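**The Vokbridge Letter, December 2020**

## Will it do the washing-up?

Every winter, when the sink is full and the daylight is poor, somebody writes to ask when a machine will be along to take over. This year the letters came from both ends of the readership. Half want their socks paired. The other half run small workshops and would like the stock put back on the right shelf by something that doesn't go home at five. I have been looking into it on behalf of both parties, and I'd advise everyone to keep hold of the rubber gloves.

We already own plenty of robots, of course. The dishwasher is one, and a very good one, provided you do the difficult part yourself. Loading it takes judgement: which bowl nests in which, whether the wooden spoon is allowed, what your other half will say about the knives. Washing is the easy bit, so that's what got automated (in a sealed box, where nothing can wander in). The same goes for the washing machine, which has never in its life picked a sock up off the floor.

Shop floors work on the same bargain. At Bralleck they have a palletiser that lifts identical cartons all day and has done for years without complaint. Ilaria Greco, who looks after it, told me it is the best colleague she has had, so long as every carton is the same carton. One January a supplier changed the box and it spent a morning putting fresh air on a pallet with great care.

What we want at home is the reverse of that. No two heaps of laundry are the same heap. Cups get left in odd places, handles pointing anywhere, with something still in the bottom. A towel has no fixed shape at all, which makes it about the rudest thing you can hand to a machine that likes to know where the corners are.

So the people working on this start small. They start, in fact, with blocks. Pick one up, put it down somewhere else, do it again. Oton, the newsletter's resident optimist, says this is how toddlers begin and look how they turn out. I have met his toddlers.

Ilaria's view is that picking up a block is a fair test, and harder than it sounds. The arm has to come down in the right spot, close on the thing without knocking it over, and let go without taking it along for the ride. Her own wish list for the stockroom is modest: fetch the part I point at, don't drop it, stop when I hit the button.

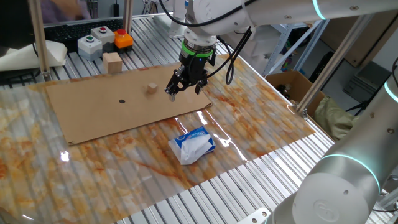
**HOME & WORKSHOP**

The small wooden cube is the chore, and the slim black fingers have got as far as the air beside it. I'd put the bigger cube down as homework. The tissue is another matter: pulling one out of a box takes me no thought whatever, and I would pay good money to watch a gripper try it with a streaming cold.

I do like the big red button. My kitchen could use one.

As for prices, Jin wants me to give a figure for when you can buy one of these for the house, and I won't. Put your own guess on a postcard and we'll print the best of them next time. Entries promising it for January will go in the recycling, by hand.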